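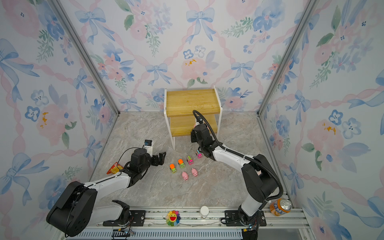

The Wallpaper Comes Back to the Toy Corner

Fanni Kocsis had forgotten how much she loved bows until she unrolled the first length of wallpaper across her kitchen floor. "I put my coffee down on it to stop it curling and just stood there grinning," she says. Pink roses, pale blue flowers, little leafy sprigs, and those ribbons! They wander up the wall in wavy pink lines, cross, and make diamonds, with blue bows tied in between.

Floral paper has been creeping back into children's rooms for a while now, and the prettiest of it is watercolor: soft at the edges, a bit faded, like something from a grandmother's hatbox. What has changed is where people put it. A whole bedroom in roses is a big commitment (and a big bill). A corner is an afternoon's work. Paper the back and both sides of a nook, set a small shelf against the middle, and you have a place for toys that feels like its own tiny room.

Irén Hajdu has papered 17 of these corners for friends and neighbors, and she is wonderfully bossy about them. Start with the back, she says, and decide where you want your biggest bow before you cut anything. She likes one high up near the center, where the toys won't hide it. The sides come second, and if the diamonds are off by a hair at the corner, leave them alone.

Then the shelf. Two tiers are plenty. Honey-colored boards with the grain showing look lovely against all that pink and blue, and a white metal frame keeps the whole thing light. Legs with a curve to them pick up the wave of the ribbons, which delighted me more than it probably should have.

Underneath, go quiet. A marble pattern in gray-beige gives the flowers room, and small toys show up well on it, a real help at cleanup time. Kálmán Vida, who raised 3 children among dark green carpets, speaks of lost toy cars with genuine grief.

As for the toys themselves, keep it to a small cluster and swap them when interest fades. Fanni changes hers every other week and stores the rest in a box under the bed. Her daughter greets each returning animal like a cousin off the train. The next roll, a stripe, is already leaning in the hallway, waiting for July.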